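My second year in the trial pharmacy

18 October 2023

I moved to Troltberg in February of last year to work in the clinical trials pharmacy at Mostyn. Before that I was a hospital pharmacist in my own country, mostly on the surgical wards, and I thought I knew what a pharmacy day looks like. I want to write down a few things I have learned, partly for practicing my English and partly for friends who ask me what I do now.

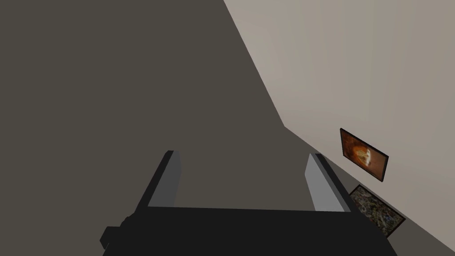
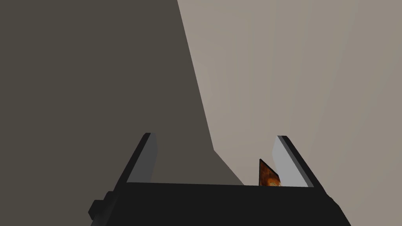

The first thing that surprised me is how few medicines I touch. On the wards I checked maybe hundreds of orders in a day. In trials I can spend a whole morning on one kit, which has a number and no name, and I do not know if there is an active drug inside. At the beginning this made me very uncomfortable. A pharmacist is trained to look at the tablet and recognize it. In a blinded study you must trust the number, the label and the list, and you must not be curious.

The second thing is temperature. We have 6 refrigerators, and each one has its own log and its own probe. If one of them goes over 8 degrees, I have to put everything from it in quarantine, write to the sponsor and wait. The limit on the other side is 2 degrees, and people forget this one. Freezing can be worse than warming for many of the products we keep, and you do not always see any change in the vial. In my first month a door did not close well during the night. The temperature went over the limit for a short time and all was released later, but I spent three days writing emails and I learned the word "excursion" in a meaning that has nothing to do with holidays.

For the logs we use a program called Kallo. It is good when you understand it. It took me long time to understand that "returned" and "received back" are different buttons. Returned is when the patient gives the bottle to the nurse, and received back is when it is physically on my shelf. For weeks my accountability records had bottles that were nowhere, and the monitor, a patient woman, showed me the difference with a pencil drawing. I still have the drawing inside my desk drawer.

Then there is the paper. I think I have signed my initials 700 times for the Muta study only. Each patient has a dispensing record, each kit has a line, each line has a date in the correct format, and if you make a mistake you draw one line through it, write the right thing, initial it and date it. You never cover anything. At first I found this too strict. Now I do it also at home, on my shopping list, and my husband laughs at me.

What I like most is talking with the patients when they come for their visits. In my old job I rarely saw a person twice. Here some come every four weeks, and I count their returned capsules while they wait. When the count is wrong there is always a story — a trip to a daughter, a bad stomach, a bottle left in another coat. I have learned to ask in a way that does not sound like an accusation. "Were there any days that were difficult?" works better than "Why are there extra capsules?" A nurse corrected me on this very early and I am thankful to her.

What I like less is the telephone. When someone calls from a sponsor office and speaks quickly, with many abbreviations, I still ask them to send it in an email. I used to be ashamed of it. Then I noticed that my colleagues who were born here ask for the same thing, because everybody wants it in writing anyway.

Next month I start the training for preparing the infusions in our clean room. I did aseptic work years ago, but I must pass the gown test and the glove test again from zero, and also the media fill, where you prepare everything as if it was real and then wait two weeks to see if something grows. I am a little nervous about the waiting. If somebody who reads this has done it recently, please write to me what you practiced before, and whether you found the bigger gloves or the tighter ones easier to work with.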